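Print this article | E-mail this article
Reading time: 4 min

4. Sorting and folding at the table

4.1 What people do with a garment before they fold it

Most studies of household laundry treat folding as one step. In the Skastbridge households it was closer to four. A person took a garment out of the basket, put it down, worked out which way it was lying, and only then began to fold. The third of these steps took the most time and drew the fewest comments in the interviews. When we asked people to describe how they folded a T-shirt, nearly all of them began with the shirt already flat.

We coded 1726 handlings of single garments, where a handling runs from the moment the garment leaves the basket to the moment it is put on a stack, hung up or returned. Of these, 508 included at least one full turn of the garment before the first fold. Another 385 included a shake, either in the air or with one edge held against the table. The two groups overlap, and we report them separately because a shake was often used in place of a turn.

Dark garments were handled differently from light ones. On black cloth in particular, seams and hems are hard to see once the fabric has bunched up, and people went looking for them with their fingers. Several ran a thumb along an edge until they met a seam, then followed it to a corner. With pale or patterned cloth they picked up a corner right away. Emrys Morgan, who coded the second half of the material, first noted this as a difference between people and later found that the same person did both, depending on what came out of the basket.

4.2 Where the basket stands

We had expected the basket to be on the floor. In the homes with a table large enough to fold on, it was more often on the table itself, pushed to the back or to one side. This costs space but saves bending, and it keeps the next garment in view. A person who can see what is coming tends to choose – towels first, or all the shirts together – while a person reaching down to the floor takes whatever is on top.

A corner position has one drawback. The far side of the basket is hard to get at, and cloth that has slid down there tends to be left until last. Baskets with open or perforated sides helped a little, as people could see that something was still in them. The Damden pilot used solid tubs, and there we recorded garments being forgotten at the bottom. We did not see this in Skastbridge.

Figure 3 gives the layout used for the table sessions, with the basket in the back right corner and one garment at a time on the wood. 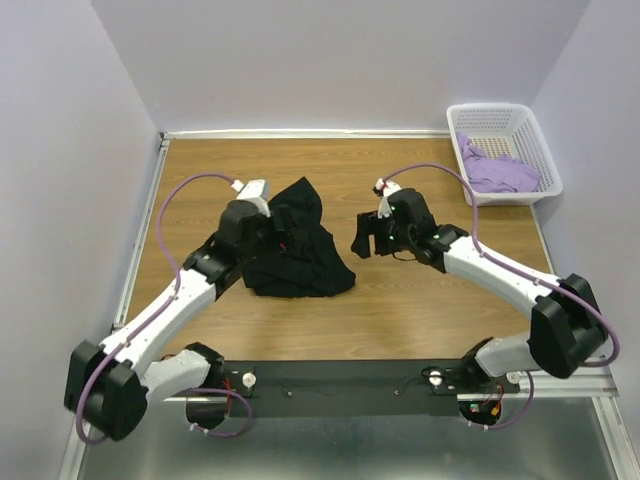 Vol. 28

Figure 3. Table layout with one black piece of fabric left of center, not spread flat, and a light purple cloth in the white basket.

The black piece in Figure 3 is a fair case of the condition we call "dropped": the outline is irregular, one corner points away toward the back, and there are folds across the middle. A dropped garment gives few clues about its shape. Teoh's scheme, which we follow here, separates it from "laid" (most of the outline readable) and "spread" (flat, with every edge showing). We found the line between dropped and laid hard to hold for small items such as socks and washcloths, and we left those out of the counts above.

The layout also keeps a clear area of table next to the garment. This matters more than table size as such. In homes where finished stacks had been allowed to spread across the table, people began folding against the chest or on the arm of a sofa, and the folds were less even. One participant moved her stacks to a chair as soon as she had three of them. She gave no reason when asked, other than that she always had.

4.3 Limits of the table sessions

All table sessions used a bare wooden surface. Cloth slides on wood more easily than on a bedspread or an ironing pad, and the share of turns may be lower on those surfaces. We also did not record how long the laundry had been waiting in the basket. The Brastthorpe diaries suggest that laundry left overnight is sorted more roughly, but the diaries cover only July and we have not tested the point.

Print | E-mail

Related items
Drying racks in small apartments
Who empties the basket? Notes from the Brastthorpe diaries
Stack height and shelf depth in linen closets
The Damden pilot: methods and materials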